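Home | Browse | Files | Shelf Notes | Contact

Print this page | E-mail this page

# Pruvlow Shelf Set

Data card and README

## What this is

Pruvlow is a set of pictures and written notes on a small shop display: one metal shelving unit, a steel table next to it, and the packaged goods that get put out, moved along and put back. The set has 238 entries. Each entry has one or more pictures and a note in plain text saying what is on which shelf.

Sverre Lunde set up the display and wrote the first version of the notes. Tegwen Howells rewrote them in July so that the same words are used all the way through. Older copies of the notes say "rack" in some places and "bay" in others. Both mean the shelving unit.

## The display

The shelving unit is dark gray metal with slotted uprights, so shelf heights can be changed. Heights were changed once, between part 1 and part 2. Bottles go on top in most entries and canisters go on the shelf under them. The notes name goods by package color and shape. Flavor and maker are left out, even where the label can be read.

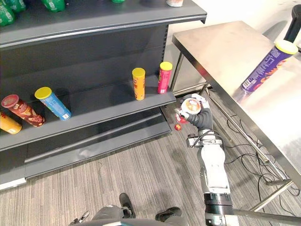
*Canisters on the middle shelf, with a gap between the left and right groups.*

A gap like that is written as `gap` in the shelf line, in its place between the items. It is not an error and should not be closed up when the lines are parsed. Earlier scripts dropped it, and the item order came out wrong for 61 entries. Those entries have been fixed by hand.

## How a note is written

Items run from left to right as seen from the front. Lid color comes after body color if the two differ. A typical shelf line looks like this:

 middle: canister red; canister light blue / lid yellow; gap; canister pink / lid yellow

Other rules:

- An item that leans is marked `lean`. The direction is optional.
- An item in the hand goes on a line of its own, starting with `held:`.
- If only the bottom of a package shows, write the shape and color you can be sure of and add `part`.
- Round tubs are `tub`, whatever is in them. Do not use "jar" or "pot."

Dougal MacLeish asked for a separate word for tubs with printed bands. We tried it and took it out again — too many bands face the back.

## Floor views

Some pictures have no shelf and no goods in them, mostly the hands and the floor covering. They are kept in the set, in the same folder as the rest. The shelf lines for these are left blank and the note has one line, `floor:`, giving color and pattern.
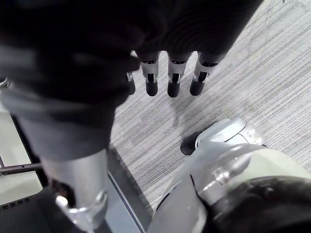

For the floor line, use the color first and then the pattern, such as `gray, fine lines`. Leave out "carpet," "wood" or "vinyl" unless the surface is plain from the picture. Gwilym Ifans went through the floor lines and found the material word was the one people disagreed on most. Color caused hardly any trouble.

## Folders

- `pictures/` — all pictures, shelf and floor views together
- `notes/` — one text file per entry, same name as the entry
- `words.txt` — the list of allowed words for shape, color and pattern
- `old/` — notes from before the July rewrite, kept for comparison

## Known problems

- Yellow-orange and orange-yellow are both in `words.txt`. Treat them as the same color for now.
- Bottles on the top shelf are often marked `part`, and their count should not be used for stock work.
- 4 notes still say "rack."
- 2 entries share one note file. Splitting it would change the numbering, so it stays until the next version.

## Corrections

Send corrections to Angelica Saludo with the entry number and the line as you think it should read. One entry per message, please. Changes to `words.txt` are saved up and made together.

Last updated: July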